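Ticket: Left finger on hand gripper closing late
Opened by: Elaheh Ghaffari
Unit: Urkik hand gripper, Nuvstead bench
Date: 2023-04-13
Status: open, waiting on parts

Hi all, me again with the Urkik unit. The left finger lags behind the right one on closing, so anything wide and flat gets shoved sideways before the grip catches. I had it at the bench all morning, once with nothing in it and once with the big round wooden disc.
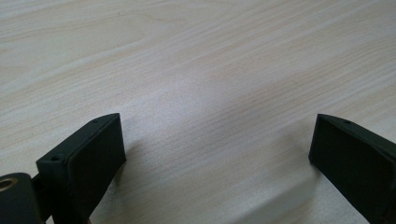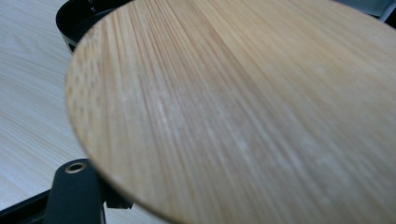

What I've tried so far, in the order I tried it:

Re-zeroed the opening in the Haltuletti software. It took the new zero fine and the lag was exactly the same, so I put the old value back (568, in case somebody wants it).

Took out the finger screws, cleaned them, put them back in with a tiny bit of threadlocker. The left ones were a little loose, and I got excited for a minute there! But no change.

Ran 60 open and close cycles with nothing in the grip. The lag showed up in 30 of them, and almost all of those were in the second half, so I'm thinking something binds once it's been moving for a while.

Swapped the linkage pins left to right. The problem stayed on the left, so it isn't the pins.

That pretty much leaves the bushing on the left side. If I hold the body still and wiggle the finger with my thumb I can feel play in it, and the right side has none that I can feel. The counter says 1,490 cycles since we rebuilt it in January, which seems awfully early to me, but I don't know what Koskela rates these for. Does anyone have the sheet? The one in the shared folder is for the older body with the longer struts.

I've asked Koskela for two bushings (might as well do both sides while it's apart) plus a new set of pins. Until they show up please don't use this unit on the discs or anything else wide. Small stuff is OK, just go slow on the close.

Oh, and whoever borrowed the little hex driver from the Nuvstead drawer, I need it for this.

Elaheh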